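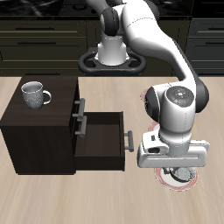

Gripper Season: Notes from the Simulated Kitchen

Every August we pick one unglamorous chore and make several robot controllers do it until we are all sick of it. Last year it was folding a dish towel, and we have agreed not to talk about the towel. This year it was mugs and a drawer cabinet, in simulation, with a single arm and its stock gripper hand.

The contestants were three controllers. Prakenari is the old planner, full of waypoints and good intentions. Brusari is the learned policy, trained on demonstrations that Châu Cao recorded over a long run of evenings. Orbán is what you get when you let the planner do the traveling and the policy do the last bit near the mug. All three ran on the same logging and replay tool, Andgate, which I wrote and therefore will not hear a word against.

We ran 1401 episodes in total. What follows is a short tour, with the gallery order left as it came out of the uploader.

The kitchen, mug at the gripper
A speckled gray mug on a white disc with a red ring, and the fingers down at its rim. A second mug of the same kind is up on top of the dark cabinet with its handle to the right. The bottom drawer is all the way out and has nothing in it. Everyone who visits asks about the empty drawer first and the arm second, which has been good for our humility.

About those red rings
The rings are target markers, and they live on the tabletop where the physics engine ignores them and the people watching do not. Early on they were a solid red. Châu pointed out that the arm was doing fine and the viewers were the ones getting distracted, so they went translucent. I still find myself judging a run by how pretty the mug looks inside its circle. The scoring script only cares about the distance from center, and has never once been moved by beauty.

Rim grasps versus body grasps
This took up more of the month than any of us would like to admit. Taking the mug by the rim from straight overhead is easy to plan and gives the wrist plenty of room. Taking it around the body is steadier once the arm starts moving, but the hand on this arm is wide, and a wide hand near a cabinet is an argument waiting to happen. Prakenari always chose the rim. Brusari chose whichever one Châu had been in the mood for on the evening it was imitating. You can more or less read the state of Châu's patience off the grasp plots, and the later demonstrations are very direct.

The handle problem
A mug handle is a lovely invention for people. For two parallel fingers it is a small ear that turns a clean rim grasp into a slow pirouette. We randomized the handle direction for every episode and kept a log of the bad angles. Prakenari failed at the same angles every time, and there is something restful about that. Brusari failed at different ones each time we retrained it, so Châu now saves every checkpoint and gives none of them nicknames, after an attachment formed to an early one that could not, in the end, pick up a mug.

Opening drawers
Three drawers, three straight bar handles, one shape. We expected the top one to be the easiest and it was. The bottom drawer sits low enough that the arm has to fold itself into a posture I associate with looking for a dropped contact lens. Of the three controllers, Orbán was the only one I would trust with it unattended: the planner got the hand down there without drama, and the policy hooked the bar. Brusari on its own liked to arrive early and pull on the air in front of the handle – firmly, and with great conviction.

Closing them again
We ran 638 closing episodes. Closing looks like the simple half, since all you need is a push. It was also where Prakenari did its best impression of a bulldozer. With the force limit set at our default, it pushed the drawer shut and then went on to push the cabinet across the table, mug and all. We changed the limit. I kept the replay, and it gets played at lab lunches more than any of our successes.

Wrist view or fixed view
We tried Brusari with a simulated camera at the wrist and then with one looking on from the side. The wrist view was better for the last stretch of the approach and close to useless for anything farther off. The side view had the opposite complaint, mostly because the arm spends so much of its life in front of whatever it is reaching for. Feeding in both gave the best results and doubled the training time, so the office was divided along the lines of who was waiting for the machine.

The ranking, such as it is
Orbán first, Brusari second, Prakenari third on mugs. On drawers, Prakenari moves up to second and is insufferable in the logs about it. Seven runs were thrown out because I had loaded the wrong scene file, and 2 because Châu had, a ratio that has been mentioned.

Still to do: a softer fingertip model, a mug with a fatter handle, and a go at getting the mug into the drawer and the drawer shut in one episode. Andgate replays for the whole set will go up once I fix the bug where playback runs backward. Châu thinks we should leave it in, as Brusari's success rate is much higher that way.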